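Picture book manuscripts: the June reading window at Stusow
Posted by Stusow Children's Books
June
2 min read

1/ Our reading window for picture book manuscripts closed at noon. The editorial team wishes to thank every writer who sent us work.
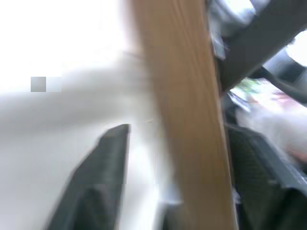 2/ Milagros Bedoya has written to ask whether a text without illustrations is at a disadvantage. It is not. Most of the picture books on our list began as words alone, and we prefer to pair writers with illustrators ourselves.

3/ We received 191 manuscripts. Each will be read in full by two readers, who do not see one another's notes until both sets have been handed in.

4/ The most common length was around 600 words, well within our guidelines. Texts of more than 2,000 words will be passed to the editor for early chapter books, and their authors will be told of the change by email.

5/ Writers who supplied illustration notes in the margin need not send a clean copy. We would ask, however, that notes be kept for matters the text does not make plain. The colour of a character's coat may usually be left to the artist.

6/ Rhyming texts are welcome. Readers have been asked to speak them aloud before giving a view, and a text will not be declined on account of one weak line.

7/ A shortlist of 16 will be sent to Fouad Zein, who makes the final choice. Writers on the shortlist will be invited to a half-day workshop at our Grajales office, with travel paid. Attendance is optional and has no bearing on the outcome.

8/ Several writers have asked about sending the same text to other publishers. This is permitted. Please let us know promptly if an offer is made elsewhere, quoting the title and the name under which the work was sent.

9/ We regret that individual comments cannot be given on manuscripts outside the shortlist. All writers will nevertheless receive a reply.

10/ The next window will be for first novels for readers aged eight and over. Guidelines are being revised and will be posted on this account when ready. Please do not send novels before then, as they cannot be stored.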